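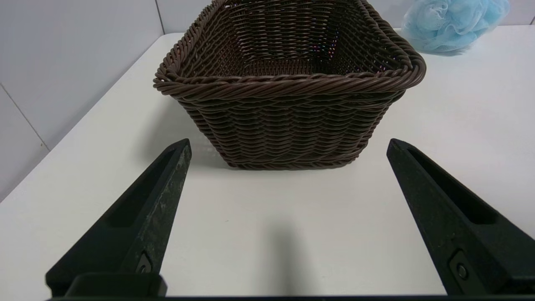

Putasetti gets a house rulebook for its robot arms, and page one is about tidying up

Tuesday, June 4, 2024

The robotics lab at Putasetti has put out a set of working rules for anyone who runs its tabletop arms, and it has done so in 32 numbered items, which is fewer than the draft had and more than most of the staff wanted. The draft had 59. It went around the building in May and came back with a lot of writing in the margins, some of it polite.

The rules cover household handling work: picking things up, moving them, putting them down, and doing it with the sort of objects people keep in bathrooms and kitchens. Woven baskets and mesh bath poufs get a section to themselves, for reasons that will be clear to anyone who has watched a gripper try to let go of netting.

Kojo Essien wrote most of the text. He had been asked for a one-page checklist. "I did produce a one-page checklist," he said. "Then people asked what the words meant."

Several of the words now have meanings. "Clear" is a good case. Under the old habit, an operator would call the table clear and start the arm, and clear could mean anything from bare to merely free of coffee. Rule 4 says a table is clear when the only things on it are the ones listed on the task sheet. A second object that will not be touched still has to be on the sheet, along with the side of the table it belongs on. If it isn't on the sheet, it goes on the shelf. The shelf has its own rule, number 5, and has already been full once.

Speed took the longest to settle. Any new task has to be run at 20 percent of normal speed until it has gone through 30 times in a row without a person stepping in. A stop for any reason sends the count back to zero, and "any reason" was put in after a lively exchange over whether a phone ringing counts. It counts if the operator looks at the phone.

Baskets are handled under rules 11 to 14. The arm is to approach with its fingers open and pause short of the basket before closing on anything. Operators are to grip the rim where the task allows it, and a task sheet that calls for some other grip has to say so in plain words. A thick braided rim puts up with a fair amount. Fine strands lower down may not, and a basket with a broken strand is to be pulled from use that day. It can't be turned around so the break faces the wall. The rule says this last part outright, which suggests a history.

Bath poufs come under rule 15, which is short. Don't drag them. If the netting catches on a fingertip, stop the arm and free it by hand with the power to the gripper off. Pulling harder is listed under "not permitted," in bold, the only bold type in the document.

Then there are the fingers themselves. Rule 19 separates wear that can be lived with from wear that can't. Scuffs and gray patches on a black finger are fine and need only be noted once. A chip, a crack or a loose fastener means the finger comes off before the next run. Fasteners are to be checked at the start of every shift with the proper driver. Essien says the earlier wording, "check by suitable means," was being read to include a thumbnail.

Cameras at the wrist get three rules. The lens has to be wiped before the first run, the view has to show both fingertips, and nobody is to move the camera between runs and keep the same session name. The lab lost most of an afternoon to that one this spring, when a batch had to be thrown out and recorded again. The person responsible has been forgiven and is now in charge of session names.

Lighting was nearly left out. Adjoa Asamoah, who runs the afternoon shift, argued it back in. Her point was that white tables and white tile bounce light around in ways that change by the hour, and that a shadow next to an object can look like a different shadow by four o'clock. Rule 23 now asks operators to note which lamps are on and whether the blinds are up. Asamoah wanted the blinds kept down for good. She was voted down by the people who sit near the window.

Two outside outfits were shown the draft. Closholm, which shares a parts supplier with the lab, sent back a page and a half on emergency stops, and nearly all of it went in. The stop button must be within reach of the operator's free hand, and the operator must have a free hand. Allinwood replied that it found the document very thorough and would be keeping its own.

Not every item made the cut. Gone are a rule on what to call the arms (they have names anyway – they are on the doors), a rule on music, and a long passage on chairs. A proposed ban on talking to the arm during a run was dropped as impossible to enforce. Essien is said to be among the worst offenders.

New operators will have to read the whole thing and sign it before their first session, then run a basket task with someone experienced standing beside them. Current operators have until the end of the month to do the same. A few have asked whether their years on the job might count toward this. Rule 31 says they don't.

Questions about the wording go to Essien. Questions about the blinds go to Asamoah, who has asked for them in writing. The rules are posted in the Ofori room, on the wall beside the stop button, and the print is large enough to read from the operator's stool. Rule 32 says to put the stool back.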